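Prenmont Bead and Button Circle
Minutes of the February meeting, held in the upstairs room, start at 7:15 pm
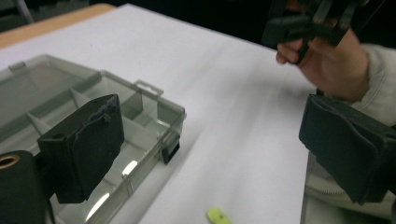
Elspeth MacBrayne asked if the minutes of the January meeting could be corrected before we begin. It was written there that she would give up the button table at the spring swap, and she had said only that she would share it. The correction was accepted and the January minutes were approved with this change.

1. Spring swap

The swap will be in the large hall again. The rent has gone up to 60 dollars for the afternoon. There was a discussion if we should ask for an entrance fee from visitors. Most members were against it, as visitors often buy something and then come back in the autumn as members. It was decided that the entrance stays free and that each seller pays for the table as before.

Elspeth MacBrayne will share the button table with two of the newer members. They asked to have the side near the window, and she agreed to this. The glass beads will be along the back wall. Last year the glass beads and the wool were next to each other and people had to wait in a line to pass, so the wool goes now to the small room.

Sellers can come in from 11 am. Please do not come earlier, the hall is used by the choir in the morning and they have complained.

2. Group order from Fluvetti

The order for seed beads was sent in January and has arrived except for the matte green in size 11. Fluvetti wrote that this color is delayed and they did not give a new date. Members who paid for the green can wait or have the money back. Four members want the money back, the others will wait.

There was also a question about the silver-lined beads, because two members found the color was coming off on the thread. It was agreed to wash a small quantity in warm water with soap and to look at it again in the next meeting. If it is the same we will write to the firm.

The next group order closes at the end of March. The list is on the door. Write the full number of the color, and not only the name.

3. Names for the categories

This point was moved from January. The question is whether shell buttons and mother-of-pearl buttons should be one category or two in our exchange list. The discussion was long. Some members said that mother-of-pearl is also shell and two categories make confusion. Others said that a person who looks for pearl does not want to read through all the rest. A vote was taken and it was decided for one category, with a letter P after the pearl ones. Elspeth MacBrayne wished it to be noted that she voted against.

The exchange list itself has now 47 entries. Several of them are old and the buttons were given away already. Every member is asked to look at his or her own entries and cross out what is gone.

4. Visit to Pelletier

The Pelletier workshop has offered to receive us in May for a tour of the button cutting. The group can be 15 persons at most. The names will be taken in the order in which they come. Members who did not have a place in the last visit, to Momora, go first. There is a bus from the station, but the return in the evening is not good, and we will try to find enough cars. Drivers please tell how many seats you have.

5. Library

The book on Czech glass is still missing. It was last written out in the autumn and the name in the notebook cannot be read. Please look at home. The two pattern magazines have been returned and one of them has now a new cover from brown paper.

6. Other matters

The lamp at the end of the long table is too weak for working with size 15 beads. It was agreed to buy a stronger one, if it is possible to get it for less than 66 dollars.

It was asked if the meeting can start earlier in summer. No decision, it comes back in April.

Tea for the next meeting: the window side of the table.

The meeting was closed at 9:10 pm.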